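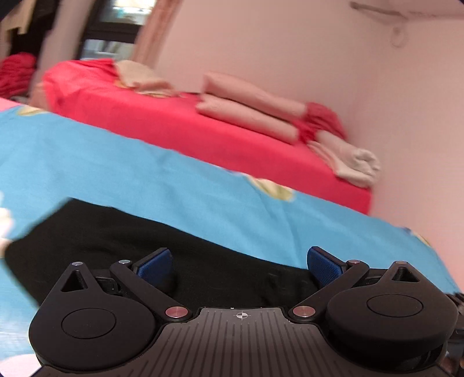
Lomen Letters: Conversations With In-Laws and Grown Children

About this collection

Hello, and thank you for stopping by! Lomen Letters is a set of 2,462 short written accounts from people who were getting used to a new shape of family: a second marriage, a grown son who moved back in, a mother-in-law down the hall. Each account answers one of 28 prompts, all of them written by Salma Gaber over a good many evenings at her kitchen table in Famdale. We started with around 3,000 and took out the ones whose writers changed their minds, no questions asked.

What you will find inside

accounts.csv holds the letters themselves, one to a row, with the prompt number and the writer's age band.
prompts.txt has the prompts in the order people saw them (prompt 9, on holidays, got the longest answers by far).
themes.csv lists the tags Ilham Shawky gave each letter, such as money, chores, old grudges or making up.

Ilham read every letter twice, with a few weeks in between, and where the two readings disagreed both tags were kept. It makes the file a little messier, but families are messy too, and we would rather you saw the doubt than a tidy guess.

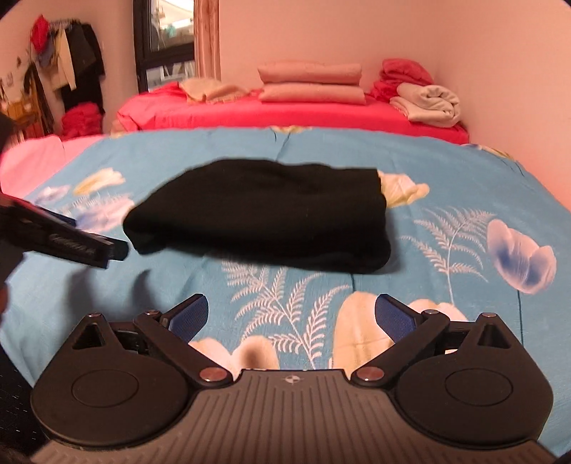 Folded black cloth on a flowered bedspread.

Privacy

Names, towns and workplaces were swapped out by hand before anything was saved here. Please don't try to work out who wrote what. If you spot something we missed, write to Ilham and the row will come down while we look at it.

Good to know before you use it

Most writers were over 40, and nearly all came to us through the Ragab newsletter, so younger couples are thin on the ground. The letters are one person's side of things. They are lovely for studying how people talk about hurt and patience, and a poor basis for advice about anybody's own marriage.

Versions

The June release fixed the broken apostrophes in accounts.csv. The older copy is still in the Buvska folder for anyone halfway through a project with it.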